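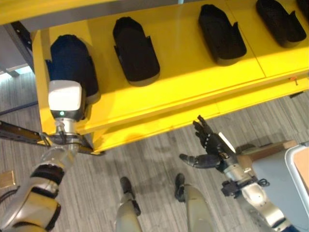
Call for Volunteer Reviewers: Christian Fiction Reading Panel

The Plusosdale Christian Book Trust invites applications from readers who would like to join its Christian Fiction Reading Panel for the coming reading year, which begins in September. Up to 9 places are available. Applications are welcome from those who have reviewed books before and from those who have never written a review but read widely and can say clearly what they think.

About the Trust

The Plusosdale Christian Book Trust provides recommended reading lists to church libraries, reading groups and small independent bookshops. Our catalogue of reviews currently holds 3689 entries, of which 1678 are novels. The remainder are biographies, devotional books, Bible study guides and titles for children. Reviews are published on our website and a selection appears in the printed quarterly, Hillent, which is sent free of charge to member libraries.

The fiction section is the most heavily used part of the catalogue, and it is also where we receive most requests for advice. Librarians wish to know whether a story is suitable for a mixed group, how faith is handled in it, and whether it can be read without the earlier books in a series. The panel exists to answer those questions.

What the panel reads

Panel members read newly published and reissued Christian fiction. Most of the titles offered to us fall under historical fiction, contemporary romance, family stories and suspense. We also receive a smaller number of fantasy novels and some books for older teenagers. Applicants will be asked to state which kinds of book they prefer and which they would rather not be sent. We try to respect these preferences, although every panel member should expect to read at least two books a year outside their usual taste.

We are particularly short of reviewers for historical fiction set before the twentieth century and for suspense. Applicants who enjoy either are warmly encouraged to apply.

What is expected

Each reviewer receives one book a month, either in print or as an electronic file, and is asked to return a review within five weeks of receiving it. No books are sent out in December.

Reviews should be 400 words in length. A review will normally include a short account of the story that does not give away the ending, a comment on the quality of the writing, and an honest view of how the spiritual themes are treated. Reviewers should also note any content that a group leader would wish to know about in advance, such as violence, bereavement or strong language. A short guide to writing for the catalogue is sent to all new members with their first book.

A favourable review is never required. The Trust accepts books from publishers on the clear understanding that reviewers are free to say what they found wanting. We do ask that criticism be fair and courteous, and that it be directed at the book and not at its author.

Panel members are invited to two meetings a year, held in the Zamora Room at our Plusosdale office from 10.30 am. Attendance in person is helpful but is not a condition of membership, and a telephone link is provided. At the spring meeting the panel agrees its list of recommended novels, known as the Madlow List, which is sent to all member libraries in the early summer. Members are expected to have read the shortlisted titles before the meeting - copies are lent by the Trust.

Who may apply

Applicants must be aged 18 or over and must live in the United Kingdom, as we are not able to post books abroad. They should be in sympathy with the Christian aims of the Trust. We welcome readers from all denominations and do not ask for a letter from a minister.

No formal qualifications are needed. We are looking for people who can meet a deadline, who write plain and accurate English, and who can explain why a book did or did not work for them. Those who work for a publisher or a literary agent, or who have a novel of their own under consideration, are not eligible while that remains the case. Published authors may apply but will not be sent books issued by their own publisher.

Practical matters

The role is unpaid. Reviewers may keep the books they are sent, with the exception of those lent for the Madlow List. Reasonable travel costs to meetings are repaid on production of a ticket or receipt, and lunch is provided.

Appointment is for one year in the first instance and may be renewed for a further two. Either side may end the arrangement with one month's notice. Copyright in each review stays with the reviewer, who grants the Trust permission to publish it on the website and in Hillent. Reviews may be edited for length and house style, and any change of substance will be agreed with the reviewer beforehand. Reviewers may post their work on a personal blog once it has appeared in our catalogue.

How to apply

Please send the following by post or by email to the Reviews Office:

A letter of no more than one page, saying why you wish to join the panel and what kinds of fiction you enjoy.

A sample review of a Christian novel you have read in the past two years. It may be of any title, and may have been published elsewhere.

A note of whether you would prefer printed books, electronic files or either.

Applications must reach us by noon on the last working day of July. All applicants will receive a reply by the middle of August, and those selected will be sent their first book in September. We regret that we cannot offer detailed comments on sample reviews.

Large print and audio versions of this notice are available from the Reviews Office on request.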